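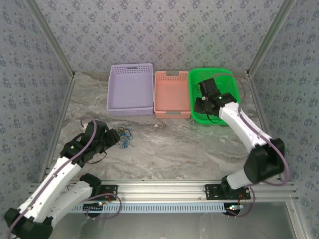 *Lavender, salmon pink and green, against the back wall. Some black cables are lying in the green one.*

# Three Baskets and a Pile of Cables

Welcome to the small gallery of our sorting corner. My name is Myrto Chrysikopoulos, and I keep these pages for the people who share the workroom at Deltico. Many of you asked me in June how we want to store the cables and the rubber bands.

Before the baskets, we had one big drawer. Everything went inside: charging cables, bands, wire ends, and once also the sandwich of Leonidas. When you pulled one cable, 8 others came with it. Marina Liapis proposed that each kind of thing should have its own color, and I think it was a very good proposal. You don't need to read a label, and you can say to a new colleague "the green one, please" from the other side of the room.

This is how we divided them:

- **Green:** cables, when they are complete and still good to use.
- **Salmon pink:** rubber bands, of any color and size.
- **Lavender:** short wires and everything we are not sure about. Fotis Stergiou looks through it at the end of the month.

In the picture at the top, the blue, yellow and dark strands on the marble pattern are a small tangle of bands and wires. A tangle like this one needs patience. I advise to take out the rubber bands first, and after that the wires can be separated more easily. Please do not cut anything. We lost a good cable in this way last winter, and it was 2 meters long.

A few words about the wallpaper, which visitors always notice. Dénes Gulyás chose it. It has small dark blue flowers on a pale background, and he says it reminds him of the kitchen of his aunt. I was against it in the beginning, but now I like it very much, especially together with the bright baskets.

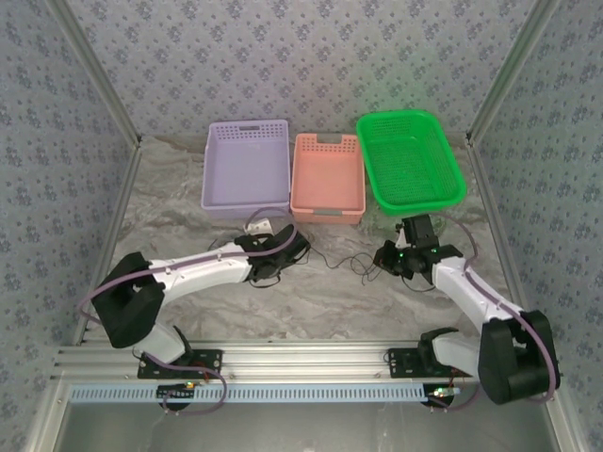 *All three baskets with nothing in them. The green is the largest, with a fine mesh and a thick rim.*

I like this view because you can compare the shapes. The pink basket is slightly narrower than the lavender one, and it has gray inserts at the handles. The lavender has a row of small slots near the rim. The green stands a little turned, and I always want to make it straight, but Marina tells me to leave it in peace.

If you want to bring cables from home, please roll each one and close it with a band before you put it in the basket. We can take up to 12 from each person. For bigger quantities, write first to Leonidas Rallis, who also has the key of the Nornlow cabinet in the corridor. The spare bands are there, on the lower shelf, next to the printer paper.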